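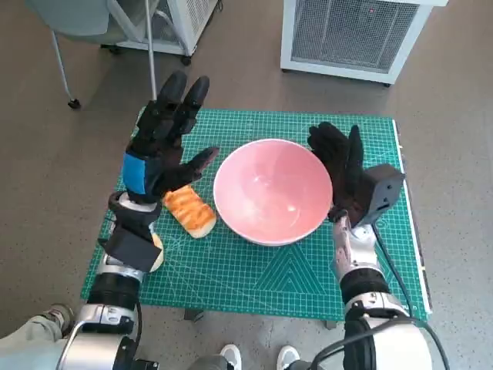
3.2 Collection of Demonstrations

Figure 2. Workspace for the bread-and-bowl task, viewed from the head of the robot. The bowl is empty, and both hands are open or raised near the objects.

Demonstrations for the Holub set were gathered at the Plellside site in January 2026. Each episode begins with a round bowl placed near the middle of a gridded cutting mat and bread lying on the mat to one side of it. The operator is asked to place the bread in the bowl and return both arms to a raised position. The printed grid allows the start positions of the objects to be written down by hand and restored when an episode must be repeated.

A total of 143 episodes were recorded by 3 operators. Of these, 74 begin with the bread to the left of the bowl, as in Figure 2, and the remainder with the bread to the right. Operators were told which arm to use first only in the left-hand condition. We return to the effect of this choice in Section 5.

The view from the head is the main input to the policy. A forearm often hides part of the bread from this view, and a second piece may be largely covered by the arm that is about to reach for it. Such episodes were kept. An episode was removed only if an object left the mat or if the recording from either wrist was incomplete.

People and furniture at the margins of the workspace were neither screened off nor masked in the recordings. Labels for the start and end of each grasp were added by one annotator and checked by Oľga Šimko; where the two differed by more than 2 time steps, the episode was labeled again from the beginning.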